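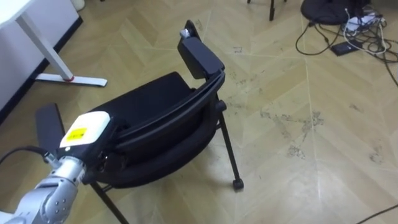 Iona Tosh 来信说,她照旧版说明把两种颜色叠在一只旧木托盘上,第二天用指甲一刮,上层整片掉了下来,底色倒是好好的,问是不是漆粉放久了。漆粉没有问题。旧版第三章漏印了两层之间的打磨和等待时间,本版已经补上,见 3.5。手里还是旧版的,请以本章为准。

第三章 旧木件的奶漆做旧与上蜡

3.1 适用范围

本章适用于 Clinda 奶漆粉、Burkby 软蜡和 Grimby 封闭底漆的配合使用,对象是室内摆放的小型旧木件:托盘、相框、首饰盒、烛台、抽屉面板、小搁架、木箱。大件家具的做法另见第五章。

以下物件不适用:
玻璃、陶瓷、光面金属;
直接盛放食物的碗、勺、砧板;
长期放在室外或浴室里的木件;
表面有虫眼且仍在掉木粉的木件,先处理虫害,至少隔一个月再上漆。

注意:年代较久的旧漆可能含铅。来历不清的彩色旧漆,先用家用测铅试片测过再动砂纸。试片显示阳性的,不要干磨,也不要用热风枪,交给有资质的人处理。

3.2 套装内的东西

Clinda 奶漆粉一袋,净重 143 克(颜色见袋口标签)
Grimby 封闭底漆一小瓶
Burkby 软蜡,本色一罐,深棕一罐
扁头鬃毛刷一把,圆头蜡刷一把
砂纸三张,粗细见背面印字
无绒棉布两块
带刻度的调漆杯一个,木搅棒两根

另需自备:口罩、手套、温水、一块旧床单或厚纸板、一把旧牙刷、白醋、中性洗洁精。想要开裂掉漆效果的,再备一小截白蜡烛。

注意:砂纸背面的印字容易看错。套装里的细砂纸不能代替 3.9 中提到的 2000 号和 3000 号水砂纸,那两种需要另买,只在做高光面时使用。

3.3 准备木件

1. 拆下拉手、合页、挂钩等五金。螺丝放进一个小袋,袋上写明位置。老式一字螺丝拧不动时不要硬来,滴一滴缝纫机油,过夜再拧。

2. 用洗洁精兑温水擦洗。布要拧干,不要让水流进接缝。雕花缝里的灰用旧牙刷刷出来。

3. 换清水布再擦一遍,放在通风处晾干。木件摸起来发凉,说明里面还有水汽,继续晾。

4. 检查接缝。松动的接缝先用木工胶粘好并夹紧,胶干透再往下做。挤出来的胶要在没干时擦净,干胶上面奶漆挂不住,会留下一块发亮的斑。

5. 做滴水测试。在不显眼的地方滴几滴水。水在一分钟内渗进去的,属于吸水木面,跳到 3.4。水珠立着不动的,表面还有旧漆或旧蜡,继续第 6 步。

6. 有旧蜡的,用布蘸松节油擦,勤换布面,擦到布上不再带黄色为止。有旧清漆的,用套装中等粗细的砂纸顺木纹轻磨,磨到失去光泽即可,不用磨见木头。

7. 用微湿的棉布擦掉粉尘,晾干。

警告:擦过松节油的布会自燃。用完后摊开平放在室外晾干,或泡在水里,再丢弃。不要揉成团扔进垃圾桶。

关于想保留的痕迹:旧件上的墨水印、刻字、虫蛀孔、磕碰,很多人是冲着这些买的。打算留下的部位在第 6 步就要避开,贴一段美纹纸做记号。磨掉了就补不回来。

3.4 封闭底漆(视情况)

不是每件都要上底漆。出现下列任何一种情况时才用 Grimby 封闭底漆:

木件是松木,有明显节疤;
旧件染过红木色,湿布一擦布上发红;
有烟味、樟脑味或油渍;
打算漆成白色或浅色。

步骤:

1. 瓶子上下颠倒几次,不要猛摇,猛摇会起泡。

2. 倒出少量,用棉布薄薄擦一层。节疤处多擦一遍。

3. 等一小时。用手背碰一下,不粘就可以继续。

4. 用细砂纸空手轻带一遍,掸去粉末。

上过底漆的面不再吸水,后面调漆时必须加附着剂(单独出售),否则奶漆会成片翘起。想要的正是成片翘起的效果,就不加。这一点在 3.7 里再说。

3.5 调漆与涂刷

调漆

1. 戴上口罩。漆粉含石灰,呛人,也刺激眼睛。

2. 先在调漆杯里放一份温水,再倒一份漆粉。顺序不要反过来。

3. 用木搅棒搅三分钟,静置十分钟,再搅一次。表面的浮沫撇掉不用。

4. 提起搅棒,漆液应成线流下,像稀奶油。滴滴答答往下掉是太稀,加一点粉;挂在棒上不走是太稠,加一点水。

5. 有细小颗粒属于正常。不想要颗粒的,用旧丝袜过滤一遍。

调好的漆当天用完。放进冰箱可以拖到第二天,再久就会变稠发臭。一次不必把整袋都调完,一只中等大小的托盘,两层用掉的粉通常不到半袋。剩下的粉连袋子一起装进密封罐,避潮。

涂刷

1. 室温在 19 度上下最好操作。太热时漆还没刷开就干了,刷痕会很重。不要放在暖气片旁边或太阳底下。

2. 刷子先蘸清水,甩干,再蘸漆。只蘸刷毛的三分之一。

3. 顺木纹刷,从一头拉到另一头,中途不要停。刷过的地方不要回头补,漏掉的等下一层。

4. 边刷边搅动杯里的漆。颜料会沉底,不搅的话,前半件和后半件颜色不一样。

5. 第一层看上去很花,露着木色,不用管它。

6. 等两小时。表面由深变浅、整体发哑,说明可以进行下一层。

两层同色

第一层干后,用细砂纸轻带一遍,掸净,刷第二层。

两层异色(旧版此处有遗漏)

1. 底色刷好后过夜,不能只等两小时。

2. 用细砂纸把整个面磨一遍,手感像粉笔即可。

3. 用干布掸净。此处不要用湿布。

4. 想让哪里露出底色,就在哪里擦一点白蜡烛:边、角、拉手四周、托盘提手的上沿。擦得断断续续才自然。整片擦满,上层就没有地方可以附着了。

5. 刷上层颜色。上层的漆里加附着剂,用量见附着剂瓶身。

6. 再次过夜。

注意:Iona Tosh 遇到的整片脱落,多数出在第 2 步和第 4 步。底色没有打磨,或者蜡烛擦得太满,两样有一样就会掉。补救办法是用刮片把松动的上层都刮下来,底色重磨一遍,从第 3 步做起。

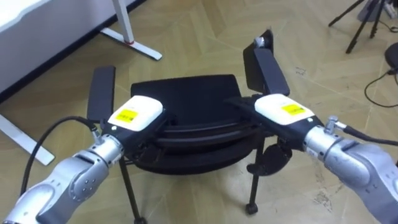 图 3-1 黑色办公椅,带扶手

3.6 颜色搭配参考

下面几组是门店样板上用得最多的。Dunbar 系列的颜色偏灰,一般放在上层;纯度高的颜色放在底下,磨出来只露一点。

底色砖红,上层 Dunbar 灰绿。适合抽屉面板、木箱。
底色深褐,上层 Dunbar 米白。适合相框和首饰盒,配深棕蜡。
底色芥黄,上层 Dunbar 灰蓝。托盘常用这一组。
底色黑,上层砖红,磨边稍重。烛台这样做比较耐看。
单色米白,不叠色,只上本色蜡。刻花多的旧件用单色,花纹才看得清。

奶漆干后会比湿的时候浅,上蜡以后又深回去一些,介于两者之间。拿不准就在一块废木板上从头做到尾,包括上蜡,再做决定。

不同颜色的漆粉可以互相掺。掺的时候用干粉掺,记下各用了几勺。调成漆液以后再掺,下一杯很难对上颜色。

Chenxi Zou 补充过一条:白色里加一点点褐色粉,漆出来接近放旧的象牙色,比直接买的米白暖。用量很小,一杯白加四分之一茶匙就看得出来。

3.7 做旧

做旧放在漆干之后、上蜡之前。

磨边

1. 想一想这件东西平时手会碰到哪里。盒盖的前沿、托盘的提手、抽屉拉手周围先磨。凹进去的地方很少磨损,不要动。

2. 先用细砂纸,力气轻,磨几下退后看看。

3. 需要露木头的几个点换中等砂纸,一次只磨一小块。

4. 左右不要对称。

湿擦

用湿棉布代替砂纸,在边上来回擦。奶漆没有上蜡时遇水会化开,擦出来的过渡比砂纸软。湿擦适合曲面和雕花。擦过的地方晾一小时再碰。

自然剥落

1. 木面不打磨或少打磨,漆里不加附着剂。

2. 漆干以后会自己起翘,有的当天就有,有的要等两三天。

3. 翘起的部分用刮片或美纹纸粘掉。粘的时候先小面积试。

4. 剩下的边缘用细砂纸抚平,用吸尘器软毛头吸净碎屑。

自然剥落的位置控制不了。要求左右两件成对的,比如一对烛台,不建议用这个办法。

注意:开始剥落后不要急着上蜡。等到用手掌抹过去不再掉屑,再做下一步。蜡会把半翘的漆片粘在表面上,过几个月连蜡一起掉。

3.8 上蜡

没有上蜡的奶漆怕水、怕手印。任何成品都要上蜡或上油,二者选一,不能先蜡后油。

本色蜡

1. 漆面放过夜,掸净。

2. 圆头蜡刷取豌豆大小的蜡,在纸板上抹开,再上到木件上。打圈刷进去。

3. 一次做一小块,做完马上用干净棉布顺木纹擦掉多余的。手指划过去没有印子,说明量合适。

4. 全部做完放一天,用另一块棉布抛光。

深棕蜡

深棕蜡只能上在本色蜡之上。直接上到奶漆上,会马上吃进去变成一块脏斑,擦不掉。

1. 本色蜡上好以后,不必等干,直接接着做。

2. 用旧牙刷取少量深棕蜡,填进刻花、线脚和角落。

3. 棉布包住手指,把凸起部位的深色擦掉。

4. 擦不动或颜色太重时,在布上蘸一点本色蜡再擦,深色就会松开。

5. 放一天,抛光。

蜡面摸上去发粘,是蜡上多了。用布蘸一点松节油,很轻地抹一遍,再放一天。用过的布按 3.3 的警告处理。

蜡完全硬化要三到四周。这段时间里可以摆放,不要压重物,不要用湿布擦。首饰盒内侧请不要上蜡,蜡味闷在里面散不掉,内侧上一层虫胶就够了。

3.9 高光面(选做)

多数旧件做到 3.8 就可以了。黑色和深褐色的小盒、烛台,想要接近老漆器的光泽,可以再做这一步。做之前漆面要有三层,并且不做磨边。

1. 三层漆干透,放两天。

2. 上一层木蜡油(不用蜡),干燥时间看油罐标签。

3. 2000 号水砂纸蘸肥皂水,打圈轻磨,水要始终够。出现深色浆水是正常的,浆水里看见底色就停手。

4. 擦干,换 3000 号,同样的手法。

5. 棉布擦干,放一天,再用干布抛光。

棱角处只用手指带过,不要使劲,那里的漆最薄。

3.10 装回与摆放

1. 五金洗净擦干再装回。黄铜件上的旧色不想去掉的,只用干布擦。想擦亮的,拆下来单独用铜油擦,不要装在木件上擦,铜油沾到奶漆会发黑。

2. 拧螺丝前,把孔口的漆用小刀尖划开一圈,免得拧的时候把周围的漆带起来。

3. 底部贴毛毡垫。托盘和烛台四角各一块,小盒贴一整片。

4. 相框装玻璃前,槽口里的蜡要擦干净。玻璃与漆面之间垫一条薄纸,夏天不会粘住。

5. 打算在托盘上放花瓶或盆栽的,下面加杯垫或碟子。蜡面能挡住洒上来的水,挡不住压了一夜的水。

日常清洁用干布。有污渍时用拧得很干的布,擦完立刻擦干。不要用含酒精、柠檬油或硅油的家具喷雾。每年补一次本色蜡,常用手拿的托盘半年一次。

3.11 常见情况

漆液结块
水温太低,或者先放了粉。过滤后可以继续用。

漆面有黄褐色斑,刷几层都透出来
木材的单宁或旧染色渗出。停下,斑处上两遍封闭底漆,再刷漆。

漆面一摸一手粉
粉放得少,水放得多。还没上蜡的,补刷一层浓度合适的漆。已经上蜡的,不用处理,蜡会固定住。

刷痕很重
漆太稠或天太热。用细砂纸磨平,下一层稍稀一些。

上蜡后颜色一块深一块浅
多数是漆层厚薄不均。整体再上一层薄蜡,一般能拉近。差得太多的,用松节油洗掉蜡,补漆重来。

剥落得太多
Fraser Gourlay 在反馈表上写,他的木箱掉了一大半漆,后来在上面薄薄刷了一遍加附着剂的同色漆,又磨回去一些,结果比原来打算的还顺眼。这个办法可行,前提是松动的漆片都已经刮净。

有酸味
新调的奶漆有一点味,干后会散。三天还没有散的,是用了隔夜变质的漆,只能洗掉重刷。

旧件本身有霉味
漆和蜡都盖不住。上漆前用白醋擦内侧,敞开晾几天,仍有味的再用封闭底漆封内侧。

3.12 存放与废弃

漆粉密封后放阴凉处,开封的一年内用完。粉结成硬块就不要再用了。软蜡罐盖紧,表面发干时刮掉一层,下面的可以照用。

刷过漆的刷子用清水洗,刷毛朝下挂着晾。蜡刷用温肥皂水洗,洗不净时先用松节油涮一下。两把刷子不要混用,沾过蜡的刷子再去刷漆,漆面会出现一个个缩开的小圆点。

剩余的漆液不要倒进水槽。摊在旧报纸上,干了以后按普通垃圾丢弃。底漆和松节油按当地有害垃圾规定处理。

补购附着剂、刮片和水砂纸时,请核对袋上的型号。附着剂不要与其他牌子的漆粉混用。

本章修订:2024年2月13日。修订内容:3.5 两层异色的步骤与等待时间;3.8 深棕蜡的先后次序;3.11 增加"剥落得太多"一条。校对 Eilidh Kinnear、Archie Chisholm。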